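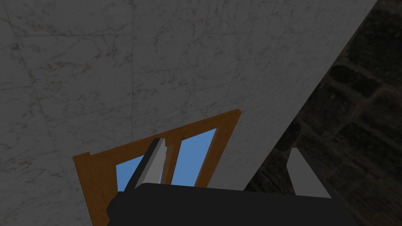 Window tasks, second attempt

I have been recording demonstrations in simulation for two months now, and the window is the first object that has made me change how I work. Drawers were fine. Picking up blocks was fine. The window took up most of March and I am still not happy with it.

The room is one I call Rallow, because the scenes needed names and I had been looking at a map. It has marble on one side, dark brick on the other, and a wood-coloured window with two blue panes. I drive the arm with a hand controller and look through the wrist view, so what I see while I work is the two fingers, whatever is between them and not much else. In Rallow the brick gets very dark low down, and the black body of the gripper nearly vanishes against it. The fingers are pale grey and I steer by those.

The first attempt

My first batch was 100 demonstrations, all done over a few evenings. I started each one with the arm in the same place and went for the window by the shortest path. Each recording was short and tidy and I was pleased with them.

The trained policy did well as long as the arm started where I had always started it. Move the start a little and it would drift up beside the frame and stay there, opening and closing on nothing. It had never seen the window from that side and had no idea what to do about it.

I wrote to Eusebio Peñalver, who did this sort of thing for years with real arms in Villanueva, moving them by hand instead of by controller. He asked to see five of my recordings and sent back two lines. The first said I was too good at it. The second said to go and make some mistakes and then fix them while the recording was still running.

What I changed

Starting position. I now move the arm somewhere different before every recording, sometimes well off to one side, sometimes tilted so the whole window looks crooked in the wrist view. It is unpleasant to drive like that. Pushing the stick left doesn't move things left on the screen, and for the first few evenings I kept going the wrong way. I left those in if I recovered.

Fingers open early. I used to open them at the last moment. Now I open them wide well before I get near the wood. It gives me a gap to look through, and I can line up the edge of the frame inside it. The policy picked this habit up very quickly, quicker than anything else I have shown it.

Stopping. I used to hover while I thought about what to do next, and all that hovering went into the data. The policy learned to hover too. If I need to think now, I pause the recording. If I forget to pause, I cut the still part out afterwards, which is dull work but doesn't take long.

Speed. I slow down for the last stretch before contact and nowhere else. I tried going slowly throughout and my hand got shaky, which was worse.

Where it is now

The second batch stands at 660 recordings. I threw out 391 of the ones I had meant to keep at first, mostly for hovering, and a fair few where the finger went straight through the wood because I had a collision setting wrong. That one was my own fault and cost me a week. If you are setting up something similar, push a finger into every object by hand before you record anything.

The new policy copes with odd starting positions much better. It still has trouble telling the outer edge of the frame from the upright in the middle, and will sometimes go for the upright with great confidence. I think I need more recordings where I begin close to the middle and have to back away. Eusebio thinks I need to vary the colours, as the panes are always the same flat blue and it may be leaning on that. He is probably right, but the backing away is easier to do so I will do it first.

I have two other rooms built, Grestden and Wirnotville. Grestden has the same window on a plain wall and ought to be the easier of the two. Wirnotville has a cupboard with a door on each side, and I haven't driven the arm in there at all yet – the handles need redoing before it is worth trying.

I also bought a cushion for my elbow. Holding the controller up for an hour is harder on the arm than I expected, and the last recordings of an evening were always the wobbliest. They have been steadier since.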